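3.2 Mischbestand in ungeteilten Fächern

Die bisherige Darstellung ging davon aus, dass ein Lagerfach nur gleichartige Gegenstände enthält. In den Materialausgaben, die der Erhebung zugrunde liegen, trifft das auf die Minderheit der Fächer zu. Kleinteile des täglichen Bedarfs werden dort abgelegt, wo Platz ist, und die Zuordnung zu einer Warengruppe erfolgt erst bei der Inventur. Als Mischbestand wird im Folgenden jedes Fach bezeichnet, dessen Inhalt mindestens drei Warengruppen nach dem Schema Puvisden angehört.

Am Standort Jurberg wurden 331 Fächer aufgenommen, von denen 94 das Kriterium erfüllen. Abbildung 2 gibt ein solches Fach wieder. Auffällig ist weniger die Menge der Teile als ihre Verschiedenheit in Form und Standfestigkeit: Bandmaß, Flasche mit runder Kappe, ringförmige Rolle, Holzgabel und Spielzeugente teilen sich eine Bodenfläche ohne weitere Unterteilung. Für keinen dieser Gegenstände ist eine Vorzugslage durch Einsätze oder Stege vorgegeben.
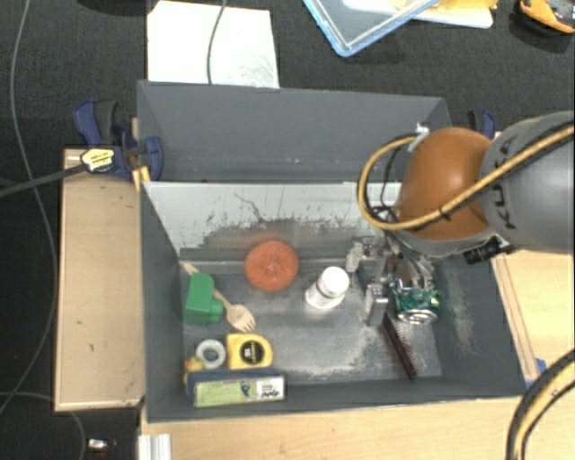 Abschnitt 3.2 bearbeitet von Ferhat Karabulut
Arbeitsgruppe Lagerordnung, Standort Jurberg

Abbildung 2: Behälter mit zwei Abteilen und Trennwand; vorderes Abteil mit Mischbestand. Ansicht steil von oben.

Für die Auswertung wurden die Gegenstände in drei Formklassen eingeteilt. Klasse A umfasst quaderförmige Teile mit eindeutiger Auflagefläche, in Abbildung 2 vertreten durch die Schachtel mit dunkelblauer Oberseite und blassgrüner Vorderseite. Klasse B umfasst Scheiben, Ringe und Rollen, die flach liegend stabil sind, hochkant jedoch abrollen können. Hierzu zählen die rötlich-orange Scheibe nahe der Trennwand und die weiße Rolle. Klasse C nimmt alle übrigen Formen auf, darunter Besteckteile und Figuren. Flaschen wurden unabhängig vom Querschnitt der Klasse C zugeschlagen, da ihre Lage im Fach stark schwankt.

Die Einteilung ist grob. Insbesondere das Bandmaß ließ sich nicht widerspruchsfrei zuordnen; es wurde nach Rücksprache mit der Ausgabestelle Rorside als Klasse A geführt. Eine Neuberechnung mit Zuordnung zu Klasse B verändert die Rangfolge der Fächer nicht.

3.2.1 Überdeckung

Als Überdeckung gilt jede Anordnung, bei der ein Gegenstand in der Aufsicht einen anderen ganz oder teilweise verbirgt. In Abbildung 2 liegt das grüne, blockartige Teil über der hellen Holzgabel, so dass von dieser der Griff und der Kopf mit den kurzen Zinken sichtbar bleiben. Die kleine gelbe Ente in der Ecke ist zum Teil durch die davor liegende Schachtel verdeckt. Beide Fälle wurden als Teilüberdeckung kodiert. Eine vollständige Überdeckung lässt sich aus der Aufsicht grundsätzlich nicht feststellen und wurde durch Ausräumen des Faches geprüft.

Lange, flache Teile der Klasse C sind von Überdeckung am häufigsten betroffen. Für die Sichtinventur folgt daraus ein systematischer Fehler zuungunsten von Besteck und flachem Handwerkzeug. Eine Korrektur über einen festen Zuschlag wurde erprobt und verworfen, weil der Anteil zwischen den Fächern zu stark streut.

3.2.2 Abnutzung der Oberflächen

Neben dem Inhalt wurde der Zustand der Behälter erfasst. Die Trennwand in Abbildung 2 ist stark zerkratzt und weist eine unregelmäßige dunklere Stelle auf, an der die helle Beschichtung abgetragen ist. Am Boden des vorderen Abteils finden sich weißliche Spuren nahe der Vorderkante, ebenso an der rechten Innenwand. Das hintere Abteil zeigt lediglich kleinere Schrammen am unteren Rand. Ein Rückschluss auf die Nutzungsdauer wurde nicht gezogen, weil Anschaffungsdaten nur für einen Teil der Behälter vorliegen.

Die Kodierung der Abnutzung erfolgte vierstufig, getrennt nach Boden, Innenwänden und Trennwand. Für die gesamte Erhebung liegen rund 2000 Einzelbewertungen vor. Die Verteilung auf die Stufen und der Vergleich mit den Fächern am Standort Rorside sind Gegenstand von Abschnitt 3.3.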